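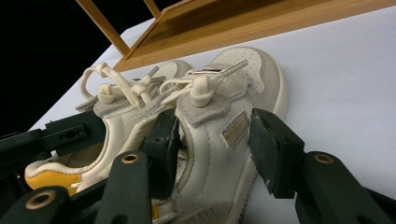 The cream pair, with the gripper on the right shoe.

I joined the Grustton robotics club because of the biscuits. I'm telling you that now so you don't think I was gifted.

By November there were four of us left, and Hefin Trevor had entered us for the Nenari Cup without asking. The task was Tidy a Pair of Shoes. It sounded like something my mum had made up.

"Cream ones," said Hefin, putting them on the white table. "Laces tied. No touching them with your hands."

So I had the gripper, which we'd named Watkins after a goose. You hold Watkins yourself and do the job over and over, and later the arm has a go at copying you. We needed 300 good goes before the bus to Dulaleck. I'd done almost 300 bad ones already – knocking toes, snagging loops, once posting a shoe clean off the edge and into Priya's crisps.

"Don't grab the laces," said Priya.

"I'm not grabbing the laces."

"You're thinking about it."

I was, a bit! They were lovely fat laces, all knots and bows, and they looked exactly like handles. But I slid one finger down between the two shoes and brought the other in flat beside the little metal badge, and squeezed until I felt the leather push back. Then I stopped breathing, which Hefin says makes no difference to the data.

"Whose are they, anyway?" I asked.

"My grandson's," he said. "He's grown out of them. He won't let his mum give them away, so I said they'd got a job."

I looked at the mustard lining in the left one and thought about a small heel in there. My brother had been like that with a pair of wellies (he slept in them, for a week, in summer).

"Right," said Priya, pencil over the clipboard. "Is this one counting or are you just standing there?"

"Counting," I said, and lifted.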